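Vagueness and Borderline Cases
Handout 10, Philosophical Logic
Esben Þorgeirsson
Apr 10, 2023

Read this before the seminar, along with the Kirkegaard chapter if you can stand it. I'm going to be hard on the view most of you liked last time, the one that says we should fix vagueness by adding more truth values. Come ready to push back.

1. The problem

Take a heap of sand, 397 grains of it if you want a number. Remove one grain. Surely one grain can't turn a heap into something that isn't a heap. So you still have a heap, and you can remove another. Keep going and you are committed to saying that a single grain is a heap, or that no grains at all are.

The argument has two parts. There is a premise about the starting case, and there is a general premise, usually called the tolerance premise:

For every n, if n grains make a heap, then n-1 grains make a heap.

The logic used is about as weak as logic gets: one rule, modus ponens, applied over and over. If you want to reject the conclusion, you have to reject the starting case, the tolerance premise, or the rule. Every theory on this handout does one of these, whatever it says in its introduction.

2. The many-valued reply

The proposal is familiar. Classical logic has 2 truth values. Borderline cases don't seem to fit either one, so we add a third, or a whole range from 0 to 1. "This is a heap" might be true to degree 0.6. Each step of the tolerance premise is almost entirely true but not quite, and the small losses add up along the chain.

I agree that this has a certain appeal. It gives a story about why the premise looks good and still leads us wrong. My doubts are as follows.

First, where do the numbers come from? Kirkegaard says they are "fixed by use." I have read the passage several times and can't find the part where use does any fixing. Speakers say "sort of" and "kind of." They don't say 0.6, and if you ask them for a number they give you a different one after lunch.

Second, conjunction. On the standard rule, the value of "A and B" is the lower of the two values. Suppose "it is raining" has value 0.5. Then "it is not raining" also has value 0.5, and so does "it is raining and it is not raining." Some people are happy to call that half true. I am not, and I'd like to hear from anyone who is.

Third, the boundary comes back. We wanted to get rid of the sharp line between heap and non-heap. Now there is a sharp line between cases with value 1 and cases with any lower value. One grain has to make that difference. This is called higher-order vagueness in the literature, a grand name for having the same trouble again one floor up.

Exercise 1. Using the minimum rule for "and" and 1 minus the value for "not," work out the value of "A or not A" when A has value 0.5. You will need a rule for "or." State which one you picked.

2a. What about neither and both?

Bevier prefers three values, which he reads as true, false and neither. Drirkska takes the middle one as both. Their tables match line for line. They differ over which values count as good enough to assert, and that changes which arguments are valid. On Bevier's reading, "A or not A" is no longer a logical truth. On Drirkska's, it is, but modus ponens fails for the ordinary conditional.

Before you pick a side, ask what would count as evidence. I've not seen a good answer. Both authors lean on how borderline cases "strike us," and I'm not sure they strike anybody in enough detail to settle a dispute about modus ponens.

3. Supervaluation

Keep the classical tables. Say that a vague word can be made precise in many ways, and call a sentence true if it comes out true on all of them. "It is a heap or it is not a heap" comes out true, as it should. The tolerance premise comes out false, because every way of making "heap" precise has a cutoff somewhere.

The catch: "there is an n such that n grains make a heap and n-1 don't" is now true, though no instance of it is. Zirkura calls this harmless. I'd call it a cost, and possibly a large one.
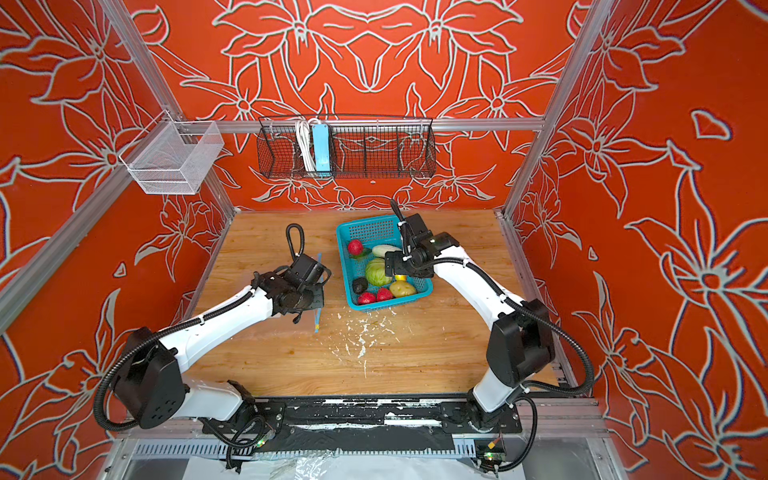
Supervaluation also depends on a list of acceptable precisifications, and the list is itself vague. Who decides that a cutoff of 100 grains is acceptable and 2 is not? Try it with an everyday word. The long black mesh basket hanging from the rail has a coiled white cable and a light blue power strip toward its left end, and the rest of its compartments have nothing in them. Is it a nearly empty basket? I'd say yes, but put something in one more compartment, and then one more, and I'd lose my grip on the word well before the basket was full. The white basket to the upper left is simply empty, and no theory is needed for it. Clear cases of that sort exist for almost every vague word, and they tell us very little about where the unclear ones begin.

Exercise 2. Give two precisifications of "nearly empty" that you would accept and one that you would reject. Explain the rejection without using another vague word. I haven't managed it.

4. Epistemicism, in brief

There is a sharp line and we can't know where it is. All of classical logic survives. Most students find this absurd on first hearing and I did too. I now think the absurdity has been oversold, though I still want to know what puts the line where it is. The reply that meaning depends on use "in a complicated way" is no better here than it was in section 2.

For the seminar: write one page on either exercise, and mark the step you trust least. The longer essay is due in June. Section 2a won't be on the test.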